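一周晚饭怎么排：给不想每天六点钟站在冰箱前发呆的人

先交代一下我的资格。我没有营养师证，也没上过烹饪学校，家里四口人，其中两口对葱有意见，一口对一切绿色的东西有意见。我排晚饭菜单排了六年，中间放弃过两次，每次放弃的结果都是外卖盒子堆到阳台上，然后灰溜溜地回来接着排。

这篇讲的就是我现在用的办法。做完一遍大概要占掉你一个下午，第二遍开始会快很多，快到你会怀疑第一遍那个下午都在干什么。（多半在翻菜谱，翻着翻着就开始看别人家装修。）

你需要准备的东西

一张纸，越普通越好。我买过专门的菜单本，封面上印着柠檬，写了三页就舍不得写了，至今还在抽屉里供着。
一支笔。
冰箱和冷冻室的实际库存，注意是实际库存，你脑子里那份通常是三个星期以前的。
一口带盖的大锅，一个烤盘，几个能冻的盒子。
厨房秤，有最好，没有也饿不死。

第一步：先数晚上，再想菜

多数人一上来就想“这周吃什么”，想了二十分钟，想出一道红烧肉。先别想菜。先把这周的七个晚上列出来，在每一个旁边写上当晚的真实情况：谁不回家吃，谁要上课，谁会在八点半饿着肚子进门还假装不饿。

我家通常是五个晚上要正经做饭，一个晚上吃剩菜，还有一个晚上听天由命。你家可能是三个，也可能是七个（辛苦了）。数字不重要，重要的是别给一个根本没人在家的晚上排一条清蒸鲈鱼。那条鱼我排过，第二天全家闻见了。

第二步：给每个晚上定一个“力气等级”

我分三档。

一档：能站着，能切东西，可以炖点什么。
二档：能站着，但别指望我切东西。
三档：能把东西从冷冻室拿出来，已经很了不起了。

把等级写在每个晚上旁边，写的时候要诚恳。我认识一位Ifeoma Afolabi，她在Foltside的社区厨房教晚饭课，她让学员把自己估计的等级一律往下调一档。第一节课大家都觉得受了侮辱，到第三节课就没人说话了，因为都在忙着把番茄炖牛肉改成鸡蛋面。

第三步：定两个“母菜”

母菜是我自己的叫法，意思是做一次，后面能变出两三顿的东西。一周两个就够，多了你会在冰箱里养出一整个家族，彼此还长得很像。

我最常用的几个：

一大盘烤蔬菜。花菜、胡萝卜、洋葱切块，拌油拌盐，烤箱220度烤到边缘焦黄。第一顿当配菜，第二顿拌进面里，第三顿加高汤打成浓汤，孩子看不出是同一批花菜，或者看出来了但懒得追究。

一锅清炖鸡腿。鸡腿去皮，加姜片和一点料酒，水没过鸡肉两指，小火炖到能用筷子戳透。肉拆下来分两盒，汤另装。第二顿做鸡丝凉面，第三顿用汤煮粥。

一锅豆子。白芸豆或者鹰嘴豆，前一晚泡上。泡豆子这件事我忘过很多次，后来把泡豆子的碗放在咖啡机前面，第二天早上要是碗里没有豆子，我至少能在喝咖啡的时候感到惭愧。

第四步：把菜填进去

现在才轮到填菜。母菜放在一档的晚上做，它的后代放到二档和三档的晚上去。剩下的空位填家里人真的会吃的菜，注意“真的”两个字。藜麦沙拉很健康，在我家冰箱里也很长寿。

举一份我家一月里排过的菜单给你看，可以照抄，也可以拿去嘲笑：

第一晚：清炖鸡腿，米饭，蒜蓉西兰花。（一档）
第二晚：鸡丝凉面，黄瓜丝。（二档）
第三晚：烤鱼排，烤花菜和胡萝卜，烤的时候多烤一盘。（一档）
第四晚：烤蔬菜浓汤，面包，煎蛋。（二档）
第五晚：鸡汤粥，前一天剩下的任何东西。（三档）
第六晚：剩菜大会。
第七晚：听天由命。一般来说，命运会安排饺子。

写完以后从头看一遍，检查有没有连着三晚颜色一样。米色、米色、米色，这种菜单我排过，营养上说得过去，吃到第三天大家说话的声音都变小了。
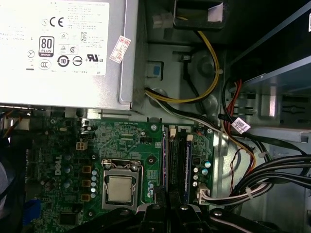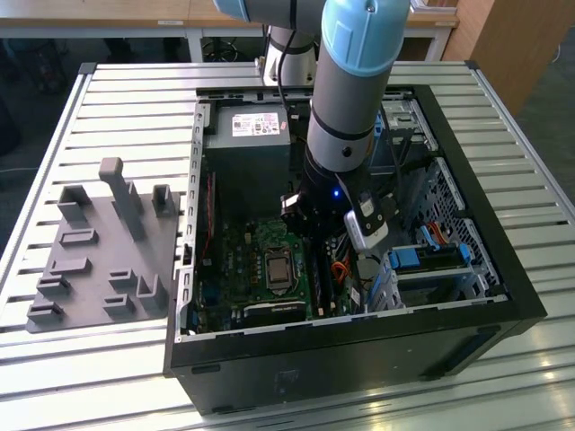 第五步：算一下份量，但不要算疯了

如果你在控制热量，或者家里有人在控制而你负责执行，这一步要做；如果都没有，可以跳到第六步，我不会知道的。

办法很简单。把整锅菜的食材热量加起来，除以份数。难的地方在“份数”。菜谱上写“四人份”，指的是四个什么样的人，从来不写。我的做法是称整锅的成品重量，减掉锅重，再除以人数，把每份多少克写在纸条上贴到盒盖上。锅重要事先称好，用油性笔写在锅底。我那口大锅连称两次都不一样，后来发现第一次里面有一把勺子。

拿烤蔬菜浓汤来说，我家一碗是263千卡，不含面包。配上面包和煎蛋，再加上饭后那个“就吃一小块”的东西，一顿是715千卡。这两个数我算得很认真，因为那个一小块是我吃的。

你的数会跟我不同，油多倒一勺就差出去一截。请用自己的食材算，别抄我的，我手抖。

第六步：写采购单，按货架顺序写

采购单不要按菜来写。按菜写的话，你会在蔬菜区和冷柜之间来回走，第三趟时理货的小伙子开始用同情的眼光看你。

按超市的走向来写：蔬菜、肉、冷柜、干货、调料。每样东西后面写总量。两道菜都要洋葱，就把洋葱加在一起，写一行。

然后拿着单子去对一遍家里的库存，把已有的划掉。这一步我以前总是省略，于是家里一度有四瓶生抽，全部开了封。对库存的时候要伸手进去摸，冷冻室最底层的东西光靠看是认不出来的。我曾经满怀信心地解冻过一盒“肉馅”，是豆沙。

如果你习惯用手机，Renero那个记事软件可以把清单分组，我用过一阵子，挺好，后来在超市里手机没电，我凭记忆买回来一颗卷心菜和两包薯片。现在用纸。

第七步：买回来当天处理一小时

一小时，最多。不要相信那些在厨房里备六个小时菜、最后拍一张玻璃盒合影的人，他们后来有没有把那些盒子吃完，合影上看不出来。

这一小时里我只做四件事：

叶菜摘好，不洗，用厨房纸裹着放进盒子。洗过再放的叶菜两天就会变成一种很有哲学意味的东西。
肉按每顿的量分装，压平了再冻，写上名字和月份。压平了化得快，还能像书一样竖着插在冷冻室里，给人一种生活井井有条的错觉。
蒜剥一整头，放进小罐，冷藏，几天内用掉。
把第一晚的母菜炖上。反正你人已经在厨房了。

剩饭剩菜放凉了尽快进冰箱，别在灶台上过夜。冷藏的熟菜我一般三天内吃掉，超过的不讨论，直接扔。我婆婆对此有不同看法，我们已经达成了不讨论的共识。

第八步：贴出来，然后允许它出错

菜单贴在冰箱门上，位置要高到孩子看得见、够不着。贴低过一次，第二天发现每一行后面都加了“炸鸡”。

菜单贴出来以后就会开始出错，这很正常。有人临时加班，有人带同学回来，花菜里出现了一条虫。遇到这种情况，把两个晚上对调就行，先吃容易坏的，后吃能冻的。鱼和叶菜永远往前排，豆子和冷冻肉往后推。

要是一整晚都塌了，就把那道菜挪到下周第一晚，不用补做。晚饭又不是作业。

几个常有人问的事

一个人住要不要排？要，但只排三个晚上，母菜减半。一个人吃一整锅炖鸡，到第四天你会开始跟它说话。

家里有人挑食怎么办？我的办法是把菜拆开上桌：面是面，鸡丝是鸡丝，黄瓜是黄瓜，酱放在旁边。挑食的人自己挑，挑完了不许评论。Amadi街口那家小面馆就是这么摆的，我学来的，连酱碟都买了差不多的。

没有烤箱呢？蔬菜可以用平底锅干煎，火中等，别老翻它，一面上了色再翻另一面。一次别放太多，放多了就成了蒸，软塌塌的一锅，也能吃，只是大家会问你今天心情怎么样。

汤打得太稠，加高汤或者热水，一次加半勺，边加边搅。太稀就开盖再煮一会儿，或者丢进去一小块煮熟的土豆重新打。盐最后放，高汤本身带咸味，我吃过亏。

素食可以照搬吗？可以，把鸡腿换成豆子那一锅，粥用蘑菇水煮，干香菇泡开以后那碗水千万别倒。有位读者从Naltalar写信来，说她把鸡丝凉面里的鸡丝换成了手撕杏鲍菇，她丈夫吃到第二碗才问今天的鸡是哪里买的。我试了，我家的人第一口就问了，不过也都吃完了。

下周的菜单我打算把烤花菜换成南瓜，母菜还是鸡腿。南瓜已经买了，很大，目前坐在餐桌上，占着一个人的位子。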